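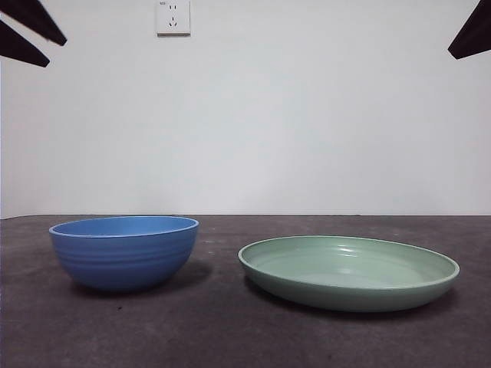

Blue bowl, green plate, and the business end of the grippers at Vandenberghe.

Visitors to the Vandenberghe lab get a badge, a pair of safety glasses and a two-page list of things they may not do. I had signed it before I noticed that item 3 forbids me to "assist the robot." It had not crossed my mind to assist the robot. By the end of the afternoon I wanted to very badly.

The open day was in Ovmont, up two flights of stairs above a former printing works, and 14 of us had come. Most were from small companies thinking about buying an arm and hoping to hear that the paperwork was optional. Ward Vandenberghe, who runs the place and has his name on the door, disposed of that hope before we had our coats off. The arm does not get a safety rating that covers your whole installation, he told us. You assess the arm, the gripper, whatever the gripper is holding, the table, and the person who will lean across the table to get a pen. Then you change the gripper and assess it again.

His current subject is tableware. The house project is called Skurar, and it deals with picking up and stacking dishes in places where people are also walking around. Dishes turn out to be a good way into a conversation about rules. A bowl is light and has no sharp edges until you break it, at which point it has nothing but. The risk sheet therefore has a line for the dish and another for what is left of the dish, and I was pleased to see that the second was longer.

Arnout Van Beek keeps the risk sheets. The one for the dish station is at revision 151, which got a laugh, though not from him. A revision is logged every time somebody changes a speed, a grip force, a fingertip or a tabletop covering. He showed us one from November whose only content was that a cloth had been swapped for a thicker one. A thicker cloth raises the bowl, he said, and a raised bowl meets the fingers sooner. I have worked in offices where less thought went into the fire exits.

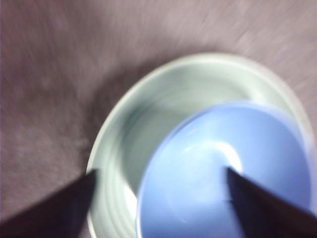 Nested bowls on the cloth, seen from the wrist camera.

The wrist view prompted the best argument of the day. A man from Jultton, which makes catering equipment, wanted to know whether the camera counted as a safety device. It does not. The camera is there so the arm can find the bowl. Keeping it away from your hand is a job for parts that have been rated for that job, and Van Beek will not let anyone write "the vision system will see it" in the box marked Protective Measure. He has a stamp for people who try. I asked to see the stamp and was told it was in use.

A few other house rules I copied down:

Teach new motions at reduced speed, with the enabling switch in your own hand.

One person holds the pendant, and that person does the talking.

If a dish drops, stop the arm first and be sorry about the dish afterward.

Nothing goes on the table that isn't on the sheet - coffee included.

The coffee rule was applied to me personally, and fairly.

What I missed was any talk of cost. Somebody asked how long a small firm should set aside for a first assessment, and Vandenberghe answered with a story about a conveyor. It was a good story. The question is still open, and the man who asked it looked as though he had guessed the size of the answer.

We handed back the glasses on the way out and kept the list. Mine is on the fridge, where item 3 has already been quoted at me about the dishwasher.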